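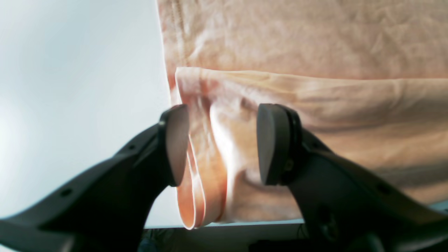
Figure 1. The gripper holding a gathered fold of the peach fabric, seen from the wrist camera.

Laline: A Cloth-Handling Arm Built in a Shared Workshop
Catherine Urquhart and Henk Van Damme
Project report, January 2025

1. Background

Laline is a small robot arm with a two-finger gripper, built at the Berninwood shared workshop as our second-year project. The goal was to pick up a piece of fabric, lift it clear of a table and put it down on a second table without dropping it. We chose fabric because the earlier student arm at Berninwood, called Teseo, was made for wooden blocks and could not hold anything soft.

Catherine built the gripper and the camera mount. Henk wrote the control program and ran most of the trials. We shared the arm assembly, which took longer than planned because the shoulder bracket had to be cut twice.

2. The gripper

Each finger is a black plastic body with a separate grey pad at the end. The pads are rounded so that they press on the cloth without a sharp corner digging in. In Figure 1 they are closing on the fold from both sides, and the cloth fills the space between them.

Our first fingers were flat and straight. They worked on a folded towel but slid off thin cloth when the arm moved up. We also found that a flat finger tends to push the cloth along the table before it gets hold of anything. The second version is broader at the base and angled inward, and this is the one we kept.

The pads can be taken off, so a worn pad can be replaced without printing the whole finger again. We should have designed it like this from the start. Two full sets of fingers went in the scrap bin in November only because the tips were wrong.

3. Camera and control

The camera sits at the wrist and looks along the fingers. Its view is narrow, and a large sheet of fabric can cover most of it. When that happens the program has very little to go on except folds, seams and shading. Henk tried finding the outline of the cloth first, but the outline was often outside the view. The program now looks for a raised fold near the center and closes on that.

Lighting mattered more than we expected. The bench lamp made the upper part of the cloth so bright that shallow creases disappeared. Moving the lamp higher helped, but strong side light is still a problem — we worked with the blinds closed for the later trials.

4. Trials

We ran 50 trials with the final fingers, changing the starting position of the cloth each time. A trial counted as a success if the cloth was lifted and set down without slipping. The most common failure was a grip on a single layer, which pulled out as the arm rose. A bunched or doubled fold held much better.

5. Remaining work

The program has no way to tell how many layers it is holding. Mr. Aerts, our supervisor, suggested reading the motor current as the gripper closes, and we have wired this up but not tested it. The cable to the wrist also needs a proper clip. At present it is held with tape and catches on the elbow when the arm turns all the way left.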